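Dante 网络里 USB 声卡隔一会儿就爆音，时钟到底该怎么设？ 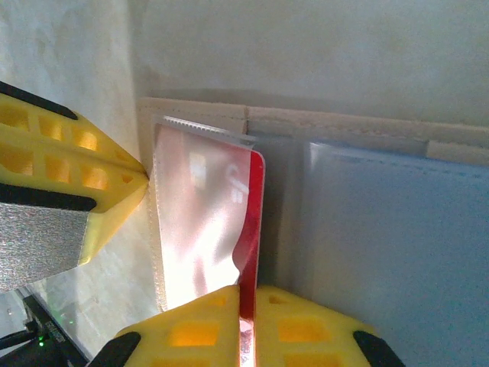

套着透明封套的红色塑料卡片

Zaid Chidiac 发布于 2026年3月11日

各位好，第一次在这个版发帖，写得有点长，先说声抱歉。

我们是个小乐队，平时排练自己录，偶尔帮朋友的活动做一下现场分轨。去年换了一套走网络音频的东西：台上一个 Stidero 的接口箱，台下一张 Kassa 数字调音台，录音这边是笔记本加一个 Zetow 的 USB 转 Dante 声卡，中间一台 Cloteck 的千兆交换机。线全是六类线，最长的一根从台上拉到调音台，也就是个排练厅的长度，不算夸张。

问题是录音的时候会有爆音。不是那种一直噼里啪啦的，是安安静静录着，突然“嗒”一下，然后又没事了。有时候整首歌都干净，有时候一首歌里能来好几下。最气人的是现场音箱里完全听不出来，只有录下来的轨道里有，而且所有轨道在同一个时间点一起“嗒”，放大波形能看到一个特别尖的小断口。

我自己试过的：

缓冲从 128 加到 512，感觉少了一点，但还是有。
换过 USB 线，换过笔记本上的口，没区别。
关了无线网卡和蓝牙，没区别。
工程采样率和声卡都是 48k，这个我确认过好多遍了。
交换机断电重启过，头一个晚上好像好了，第二次排练又来了。

后来我在控制软件里翻，看到时钟那一页，主时钟写的是 Zetow 那个声卡，不是调音台。我记得刚装的时候好像是调音台当主的。另外“首选主时钟”这个勾，我现在看到声卡和接口箱两个都勾着，调音台没勾。我不太敢乱动，因为下个月还有一场，怕改了以后连声音都没了。

所以想问：这个爆音跟时钟有关系吗？应该让谁当主？还有交换机上那个节能以太网要不要关，我看有人说一定要关，也有人说无所谓。谢谢！

Amrit Sawatzky

缓冲拉到 1024 试试，多半是电脑太慢。我以前用旧笔记本也这样，换了台新的就好了。

Najwa Ghanem

我来写长一点吧，这个坑我踩过，而且踩得挺深的 :)

先说结论，我觉得八成是时钟加交换机节能一起搞出来的。电脑慢当然也会爆音，但你说把缓冲从 128 加到 512 只是少一点，录的轨数听着也不多，我就不会先去换电脑了（换电脑多贵啊）。

Dante 网络里同一时间只有一台设备当主时钟，别的都跟着它走。谁来当是自动选出来的，勾了“首选主时钟”的会优先。你现在有两台都勾着，虽然最后也只会选出一台，但是等于你自己没拿主意。假如你每次排练开机顺序不一样，或者声卡这台中途插拔过 USB、重新上电了，主时钟就有可能换人。换的那一下，跟随的设备要重新锁定，录音里就可能来一个小断口。

而且一般不太建议让那种 USB 供电的小声卡当主。倒不是说它时钟不准，是它跟着笔记本走，笔记本一合盖一睡眠它就没了。主时钟最好交给那个从开场到散场都不会关的东西，你这套里就是调音台。

我自己会这么弄：

先把所有录音停掉，音箱推子拉下来，功放能关就关。这一步别省，换时钟的时候有可能“砰”一下。

打开控制软件的时钟页，把声卡和接口箱的“首选主时钟”都取消，只勾调音台。

等一会儿，看主时钟那一栏变成调音台，其余的都显示跟随，同步状态都正常。

再去看调音台自己的系统设置。很多台子的时钟来源是单独选的，能选内部，也能选网络卡。调音台当主的话，台子本身走内部时钟，网络卡跟着台子，别两边互相等。这一项各家菜单叫法不一样，Kassa 的我没用过，你翻一下说明书里“同步”那一章。

然后是“跟随外部字时钟”这个选项（英文界面里写的是 Sync To External），一般只有当主的那台、而且它要从台子内部拿时钟的时候才勾，其他设备通通别勾。我当年就是在接口箱上手欠多勾了一个，找了两个礼拜！

交换机节能那个，我是“一定要关”派。它的原理是没什么数据的时候让端口歇一会儿，有数据再醒过来，对上网没影响，对时间同步这种掐着点来的小包就不太友好。有的交换机做得好确实没事，所以你才会看到有人说无所谓。可管理型的在网页后台里关，如果你那台 Cloteck 是不带管理的傻瓜款，就查一下它到底有没有这个功能，有又关不掉的话，我会直接换一台。另外电脑网卡的高级属性里也可能有一个节能以太网，不过你是走 USB 声卡，音频不经过电脑网卡，那个就不用管了。

还有一个地方：控制软件里每台设备有一个延迟设置和一个延迟统计的图。你录完一首歌去看看，如果图上有柱子跑到红色那边，或者记录里有迟到的包，那就是网络这边的事；要是图上干干净净，时钟事件日志里也没有切换，再回头怀疑 USB 和电脑。这样查比一样一样换线快多了。

下个月有演出的话，改之前把台子的场景和网络路由都存一份预设，存到电脑上。真出问题了，几下就能回去，不用怕。

Zaid Chidiac

太感谢了！昨晚照着弄了一遍。主时钟已经换到调音台，两个多余的勾都去掉了。切的时候真的有一下声音，还好推子是拉下来的……

日志我也看了，之前记录里主时钟来回切了 7 次，全是在声卡和接口箱之间。改完以后我们连着录了 5 首，波形放大看了一遍，没找到断口。交换机是不带管理的，盒子上印着“绿色节能”几个字，我现在有点怕它。先借朋友一台旧的可管理型顶着，打算 5 月之前买个新的。

想再问一句，延迟现在设的是 1 毫秒，要改大吗？

Najwa Ghanem

就一台交换机，1 毫秒够宽松的了，不用动。以后中间串的交换机多了再看那个统计图。

Khalil Hourani

路过补一个，楼主现在虽然好了，别人搜到这个帖子可能用得上。

我之前的情况跟楼主很像，也是只有录音里有“嗒”，但我那边时钟没问题，最后是 Windows 的 USB 选择性暂停。电源计划里改成“高性能”还不够，要点进高级设置，把 USB 那一项单独禁用，设备管理器里各个 USB 集线器的“允许计算机关闭此设备以节约电源”也都去掉。苹果电脑没有这一项，但是接扩展坞的话我建议声卡别跟硬盘插在同一个坞上，我有一回录着录着硬盘开始备份，那一条全废了。

还有录音盘剩余空间也瞄一眼。我现在习惯开录前看到 500 GB 以上才放心，低于这个数就先清一清，可能有点过分小心了。

关于买交换机，不用买很贵的。能关节能、能设 QoS 优先级的就行。QoS 在你们这种只跑音频的小网络里，设不设我觉得听不出来，但如果以后想把灯光控制或者无线路由也接到同一台上，就老老实实设好，或者干脆分两台。我们排练厅就是两台，音频那台机身上贴了胶带写着“别插”，还是有人拿它给平板上网……

接口箱的固件也顺手看看版本，跟声卡的差太多有时候会出怪事。更新的时候一台一台来，更新完整个断电再上电，别只点软件里的重启。

Zaid Chidiac

USB 选择性暂停我看了，还真是开着的，已经禁掉了。固件等演出完再动，现在不敢。交换机到了以后我再回来说一声。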